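PRESS RELEASE

Plurnunent puts its key panel on sale, and I'd love you to hang your keys up

May 26, 2020

Hello from the small end of the homeware business! I'm Santosh Awasthi, I run Plurnunent, and I'm writing this one myself because our usual copywriter is busy moving house (with, I'm told, both sets of keys in the wrong box).

From today you can order the Shakya, our key panel for hallways, porches, back doors and any other bit of wall you walk past on your way out. It's a plain grey panel with 4 white hooks in a row, each one a square turned on its point with a round raised middle. I wanted something you could find with your hand while holding a bag of shopping, and we went through a fair few shapes before the diamond won. My mother still prefers the round ones. She has been outvoted.

The idea goes back to a wet evening in December when I spent 30 minutes looking for the car key and found it in the bread bin. I'd like to say a child put it there. After that I started asking people where their keys lived, and the answers were wonderful: fruit bowls, coat pockets, a boot, the top of the fridge. Detitz, who make the hooks for us, had been wanting to do something for the hall for ages, so the timing was kind to us both.

We made a first run of 20 and gave them to friends and neighbours to use however they liked. Most people settled into the same habit without any help from me: car key at one end, the big bunch somewhere in the middle, and the little odd key that fits goodness knows what on whichever hook was left. A few of them put the panel up far too high and had to start again, so the leaflet now has a line about trying it at elbow height first, with a bit of tape, before you get the drill out.

The Shakya on the wall with keys on it:

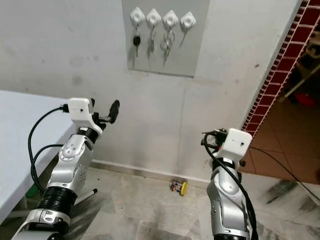
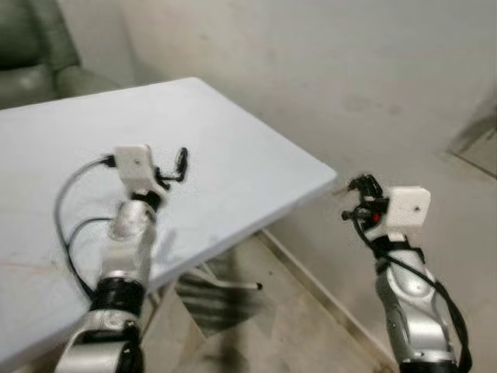
The first full batch is 451 panels, and they're packed and ready to go. You can order directly from us or pick one up at the Trukus shop, where they've kindly given us a shelf near the till. Fixings come in the box, along with the leaflet. If your walls are old and crumbly like mine, do ask in the shop about plugs, as the ones we supply are meant for ordinary solid walls and I'd hate for yours to end up on the doormat.

We're also working on a longer version for big households, and a narrow one for people who only own a front door key and a bike lock. No dates yet. I'd rather get the spacing right first (long bunches do like to tangle with their neighbours).

For samples, prices for shops or a chat about hooks, write to Santosh Awasthi at Plurnunent. I answer everything myself, usually in the evening once the phones have gone quiet.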